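Restus Opens Block Return Service for Schools and Libraries

PLENDEMIA, January – Restus, which supplies building blocks and storage bins to schools, libraries and after-school programs, is opening a return service for used block sets. Customers can send back sets that are incomplete, mixed up or no longer needed and receive credit toward a sorted set.

The service starts with the company's long blocks, the size most often reported missing. Restus took back 2,079 blocks during a trial with 27 schools and libraries last fall. Of those, 417 were too damaged to go out again and were set aside for recycling.

Returned blocks are tipped into open gray bins at the Plendemia workshop, a small number at a time. Red and green blocks are the first colors accepted. Blue and yellow will be added once there is shelf space for them. 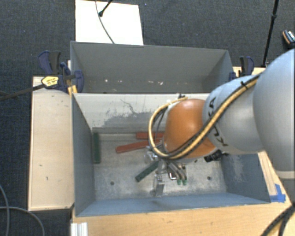 Each block is checked for cracks, chipped corners and marker stains before it is assigned to a set. Blocks with light surface marks are kept. Sets made up from returned blocks are sold under the Eltutix name and cost less than new ones. They come in the same bag, with the same contents card, and can be mixed with older Restus sets.

Customers do not need to sort or count blocks before sending them in. Stickers and tape should be removed. Blocks from other makers cannot be credited and will be returned only if the sender pays the postage.

Shipping is handled by Mac Giolla, which already delivers new Restus orders in the region. A return box holds up to 4 full sets and can be requested with any order or by phone. Credit is added to the customer's account after the check is finished.

The workshop counter also accepts returns in person on Saturday mornings from 9 to noon. Large drop-offs should be arranged ahead of time with the Restus orders desk.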